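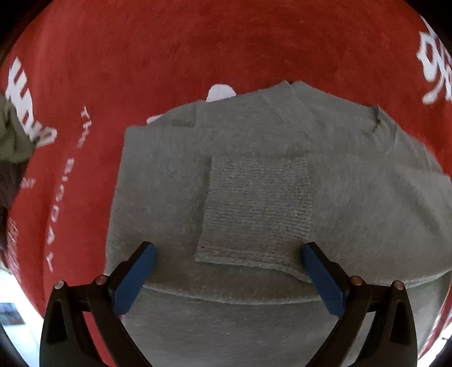

How should a knitted jumper be stored between seasons?
Folded flat, clean and fully dry, with the sleeves laid inside the body and no weight on top beyond two or three garments of the same kind.

Clendside Knitwear Care has published a revised folding and storage guide for heavy knits, covering jumpers, cardigans and sweatshirts with ribbed or patched panels. The guide replaces the leaflet issued with the company's repair service and is available free of charge from the Clendside workshop and from Baxter Drapers, which will hold printed copies at its counter from November. The first print run is 500 copies.

The revision follows a review of 164 garments received by the workshop for repair. Each was logged on arrival by type, yarn weight, storage method and position of damage. The most frequent faults were stretched shoulders on garments kept on hangers and set creases on garments kept folded under load. Moth damage was recorded separately and is dealt with in its own section.

"Most of the shoulder damage we see comes from hangers," said Catherine Aitken, head of repairs at Clendside. "A wet or heavy knit will drop under its own weight, and the yarn does not recover fully. Folding costs nothing. The crease it leaves can usually be steamed out if it has not been pressed hard for months."

The recommended method uses a flat surface large enough to take the whole garment with the sleeves out. A clean rug, a bed or a table is suitable. The garment is laid face down and smoothed from the centre outwards without pulling. Each sleeve is brought across the back and turned down parallel to the side seam. The hem is then raised to the mid-point and the fold repeated once if the shelf requires it. Side seams should lie straight before the final fold.

Garments with more than one knit structure need additional attention. A ribbed patch or pocket contracts more than the plain fabric around it, and a fold placed across its edge can cause the corner to lift. The guide advises placing the fold at least 5 cm clear of any patch, and checking that corners are flat before the garment is put away. Loose corners should be caught down with two or three small stitches in matching yarn. Fabric adhesive is not recommended.

Storage conditions are also covered. Folded knits should be kept out of direct light in a breathable cotton bag or an open-fronted shelf — sealed plastic is acceptable only where the garment has been aired for a full day beforehand. Stacks should be turned and refolded on a different line every two months. Pale grey and cream yarns should be kept apart from strongly dyed textiles, red in particular, if there is any risk of damp.

Georges Azar, who drafted the technical section, tested the fold on stock sizes from child to extra large. "The sequence is the same for all of them," he said. "On the larger sizes the sleeve needs a second turn at the cuff, otherwise it projects beyond the hem. We have added a separate drawing for that."

Clendside will hold a short practical session at its Drelport workshop in November, starting at 10.30 am and lasting 45 minutes. Those attending may bring one garment, washed and dry. Minor repairs to seams and patch edges can be booked on the day at the standard rate.

Notes to editors
Clendside Knitwear Care repairs and reblocks hand and machine knits for private customers and retailers. The guide was edited by Agnes Guthrie. Printed copies are A5, stapled, in black and white.
Press enquiries: Fergus Lamont, Clendside Knitwear Care, Drelport.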